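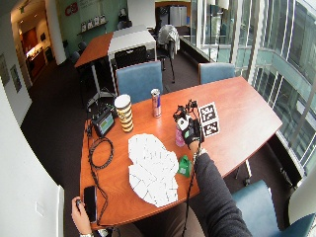 Section 4 of these notes covers workspace rules for glove-based demonstration capture, as practiced at the Filtdale lab. A recording is only as good as the geometry behind it, so the marker cards are fixed before anyone puts on the glove. Two cards standing upright to the right of the hand, one above the other, is an accepted layout under the Kakton checklist. The cable is run down along the sleeve and off the near edge of the table, leaving the fingers clear.

4.1 Before recording
Check that both cards are flat and free of glare. Seat the rods on the back of the hand and tighten the mounts. Run the Zekness calibration routine; repeat it if the error exceeds 2 mm.

4.2 During recording
Keep each take under 41 seconds. Do not move the cards between takes - a shifted card voids the whole set. Only the gloved hand touches the object. Loose paper may stay on the table if it is logged as clutter.

4.3 After recording
Label takes the same day. Rest the hand for 10 minutes after every 19 takes. Faults in the rods or mounts go in the bench log.

Reading for next session: Benavides handout, part 2, on naming and storage of takes.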